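1/ Right, a few people have been asking what I do all day now that I've moved over to the bread job, so, a thread. Get a cup of tea, I do go on a bit.

2/ Short version: we're collecting examples for a learning system at Zadora. A person does a task with a gripper in each hand, everything gets recorded, and later a model tries to learn the moves from all those recordings. Our target for the bread is 3000 good ones. GOOD ones, I keep having to say that to myself.

3/ The task is called Stendine on the sheet (all our tasks get daft names, please don't ask me who picks them). One box, one slice, two grippers. Take the slice out, lay it on the table, put it back, bring both hands home. I could do it in my sleep with fingers. With grippers it took me most of a morning to stop pinching dents in the crust.

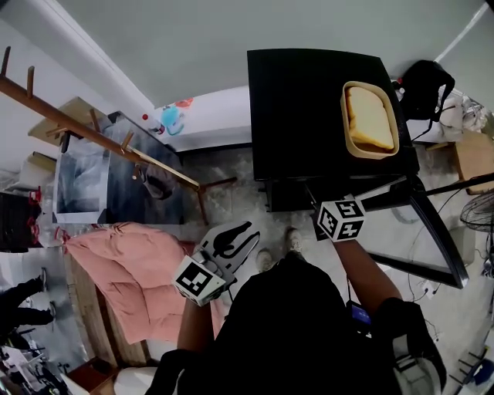
Salliveck: surely the clumsy tries are the useful ones though? If the model only ever sees people getting it right first time, what's it supposed to do when the slice slips?

4/ Good point, and yes, we do keep some of those! If I fumble and then recover, it stays in and gets tagged as a recovery. What gets binned is a fumble where I give up, or where I cheat and use my knee. (I have used my knee.)

5/ The thing I had all wrong at the start was speed. I thought quicker meant more examples meant a happier team. So I raced. Then we played a batch back and my hands were jerking about like I was swatting wasps, and a whole afternoon went in the bin. I now aim for 15 seconds a go, and I hum to keep the pace. Same tune every time. Sorry to everyone in the room.

6/ Other thing is the cube markers on the grippers. They're how we work out where each hand was, so they have to stay where a camera can see them. You get a feel for it, a bit like carrying a full mug past people. My wrist wants to roll over when I reach for the far side of the box and I have to tell it no, every single time.
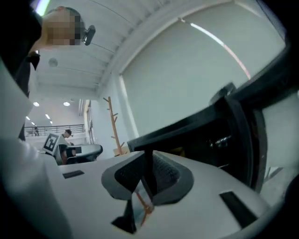 7/ I also move the box between goes. Not by much, a hand's width left or right, sometimes a bit of a twist. If it's always in one spot the model learns the spot and couldn't care less about the bread. We had that on our last job (mugs, don't get me started) and it reached for the same patch of table whether there was a mug on it or not. I laughed, then I remembered I'd have to redo the lot.

8/ Same with who does it. I'm left-handed and apparently you can tell! I lead with my left and steady with my right, so if it was only me you'd get a very left-handed robot at the end of it. We swap over after every 21 goes, which is also about when my forearms start complaining.

9/ My order for a go, for anyone who's doing this sort of work and wants to compare:
Box down, new spot.
Check the slice hasn't gone bendy.
Hands home, grippers open.
Say "start" out loud.
Do the thing.
Hands home again, and WAIT before saying "stop".
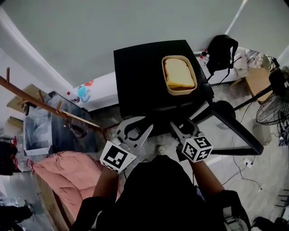 10/ The waiting. Oh, the waiting. Everyone cuts off the end, me included, because the moment the slice is down your brain has gone off to lunch. But the model needs to see that finished looks like hands at rest. Without it you get a robot that puts the bread back and then carries on fiddling with it.

11/ Where are we up to? Nearly 1000 kept as of this afternoon. The reject pile is smaller than it was in March, which I'm taking as a win. Most of my rejects these days are markers hidden behind my own arm, and most of the rest are me forgetting to say "start".

12/ Next on the list is Sakalauskas, which is the same box with the lid on. I've had one practice and the lid went on the floor. Will report back. Tips for gripping thin edges very welcome, especially if you've done it with something that bends.

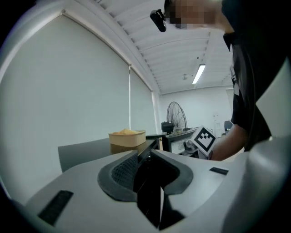
Bread Hands
Demonstration collector, Zadora

13/ Adding one more as I've been asked twice now: no, we don't eat it afterwards. And yes, you do go off toast. I've been on porridge for weeks.

14/ Also asked: do you need to be technical? I wasn't. I came from a shop job. You need patience and decent shoes, and you have to not mind watching your own hands on playback, which I still find a bit horrible.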